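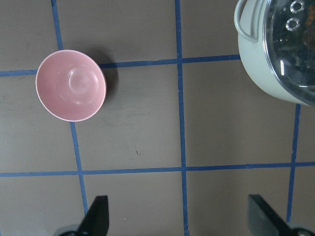 View from the wrist camera: bowl, lidded pot and tape grid

Netness Kitchen Task Kit: Frequently Asked Questions
Last updated 04/10/2018

What is the kit?
It is a service and a set of files for teams who want their robot arm to practice simple kitchen work: taking a lid, moving food to a bowl, placing the bowl. You bring the arm. We bring the task plans, the camera setup and the training.

Do I need a special table?
No. Any flat and stable table is good. We ask you to mark it with blue tape in squares, so that each object has a known starting cell. Brown paper under the tape is optional, but it is easy to replace.

Can the gripper work with water?
The fingers can enter shallow water if you order the Vitow finger covers. The gripper body must stay above the rim at all times. Please fill the pot by hand before you start the program, and do not heat it during the first trials. Shiny metal pots give strong reflections, therefore we recommend running the light check one more time after you add the water. 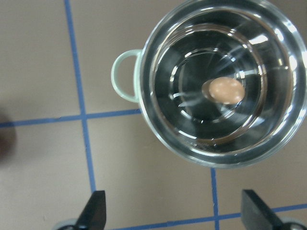 Which objects can I use?
Small bowls, pots with side handles, and light food or toy food. For glass lids, the knob should be easy to reach from above. Send us the measurements if you are not sure, and Getachew Fikre from our support will answer in two working days.

How many cameras are necessary?
One at the wrist and one fixed above or beside the table. The fixed one is important when the gripper goes inside a bowl and the wrist view becomes narrow.
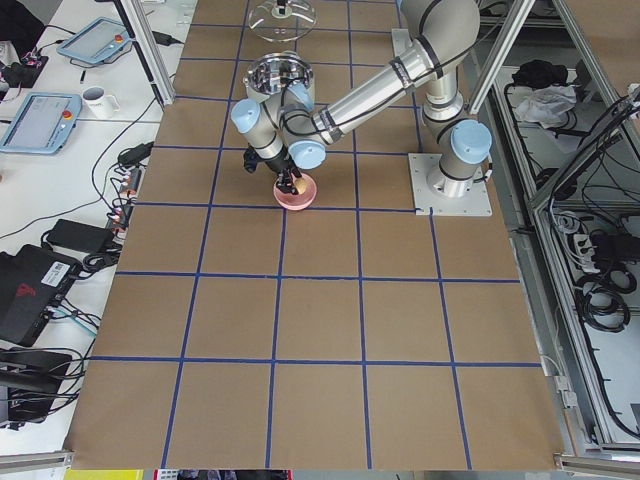 Gripper in the pink bowl, seen from the fixed camera

Can I use two arms on the same table?
Yes, with the Luo license. Each arm keeps its own base plate and its own teach pendant. 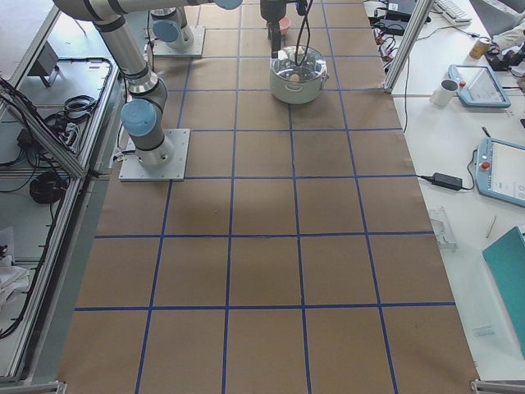 Please keep both pendants where the operator can reach them without walking. If you add a second arm later, the calibration must be repeated for both, and this takes 4 hours.

Where is the training given?
In our workshop in Plerstead, or at your site. The next group course is in March. Rogelio Barredo teaches it, in English or Spanish.

How do I order?
Write to us and mention code 3172.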